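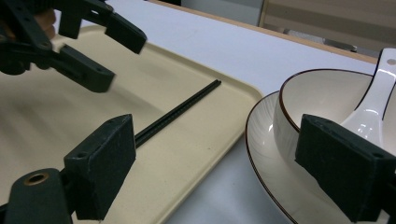 I bought the Akeo embroidery stand in December, after my neck decided that it does not like hoops held in the hand anymore. I have now used it for two full projects and part of a third, so I think I can say something useful.

First, what it is. The Akeo is a floor stand with a heavy foot, one upright post, and an arm with a clamp on the end. The clamp takes hoops and also small stretcher frames. You can sit in a normal armchair, put the foot under the chair, and pull the arm over your knees. I ordered it from Clollwood, a needlework store that sends by mail. It came in one flat box with five screws, one hex key, and a paper of instructions in which the drawings for step two and step three are exchanged. I lost some time because of this. If your arm points to the wall when it should point to you, take it off and turn it.

My first project on the stand was a white monogram on linen, in padded satin stitch. This is a good test, because for satin stitch you want the fabric like a drum, and both hands must be free, one above and one below. With the stand I could finally do this. My left hand stayed under the hoop and only returned the needle. After one week my stitches were more even than before, and I could see it clearly when I put the new letter beside an old one.

The clamp is the best part. It has two jaws with cork inside, and it did not leave a mark on my wooden hoop. You can turn it to look at the back of the work without opening anything. I do this often, as I am a person who makes knots by accident. The smallest hoop I tried was a five inch one and it held well. With my biggest frame there is some trembling when I pull the thread through, not so much that I miss my hole, but I feel it. For a large frame with a lot of goldwork, where you push hard with the needle, I would want a support on two sides.

The post goes up and down with a knob. The knob is too small. My fingers are not strong in the morning, and twice I did not close it enough, so that the arm went down slowly during the work, like an elevator. Woo-jin Kong, who teaches the goldwork class I go to, put a ring of rubber from a jam jar on hers, and I did the same. It helps. For this price I should not need a jam jar.

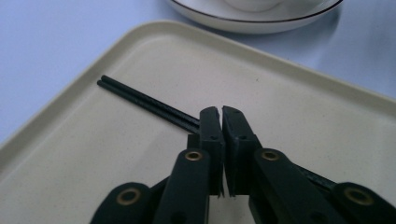
The last thing I tested was small tools at the stand, which is a question I see often from people who do stumpwork or beads. The Akeo has no shelf. There is a side shelf to buy separately, but I did not buy it, and I keep a tray on a low table near my right hand. A cream one with a raised rim, the kind you see above with the black chopsticks on it, is very suitable for this: a pale floor makes a dark bead or a dark needle easy to find, and the rim stops what wants to roll. A chopstick is also not a stupid thing to have there, by the way. I use one for pushing out the corners of small cushions and for turning narrow tubes of fabric, and it does not go through the cloth as scissors do.

About comfort. I can work for two hours now, before it was forty minutes. My neck is not perfect, but it is better, and my shoulder does not hurt at night. The foot is flat enough for my armchair. It did not go under my sofa, so please measure the space under your furniture before you order. The foot is also heavy to carry. I do not take it to class.

The stand comes only in black metal. I would like something warmer in my living room, but my husband says it looks like a lamp, and visitors have asked me where is the switch.

I should compare a little. Before this I borrowed a Purnton lap stand, the type you sit on. It costs much less and it is fine for a small hoop, but you cannot stand up for tea without taking everything apart. I have also tried the Grīnberga floor stand in a store. It is beautiful, all in wood, with a large knob that is easy to hold, but it has two feet and wants a straight chair. If you work at a window on a straight chair, look at that one first.

Good: the clamp, turning to the back, works with an armchair.
Less good: the small knob, the instructions, trembling with big frames, no shelf.

I give it four from 5. Clollwood answered my question about the knob in one day and said that a bigger one can be ordered as a spare part, number 1745. I have ordered it and will write here again when it comes.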